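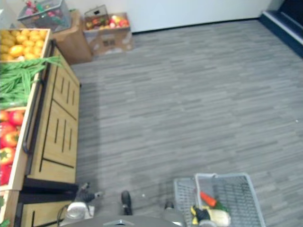

Nusrat Herath asked in the issue tracker whether the recordings cover only picking up produce or the drive between stops as well. They cover both, and this README now says so.

Projects > Marikar > Data > README

December
By Nithin Kurup

# Marikar produce set

Recordings from a mobile robot with grippers, built in a shared workshop. The practice shop has a wooden produce display with peppers, green beans and yellow-orange fruit, plus a wire shopping basket on the carpet.

## Contents

- 488 episodes, split by task
- 203 of them include driving
- 6 layouts of the shop

An episode starts with a short text instruction and ends when the operator presses stop. Failed grasps are kept and marked `fail` in `labels.csv`.

## Known problems

- The head camera clock drifts against the arm log – use `sync.csv`, not the file times.
- Layout 4 has no wrist data.
- Beans are labeled as one bundle, even when single pods come away.

## Building it again

Part files are in `/cad`. Print the finger pads in soft filament. Set the base speed limit before the first run – the default is too fast for carpet.

## Comments

**Lutfa Hettiarachchi:** Does sync.csv cover layout 4 too?

**Nithin Kurup:** Yes, head camera and base only.

**Aivar Lūse:** The download stopped at just over 500 MB for me. Second try was fine.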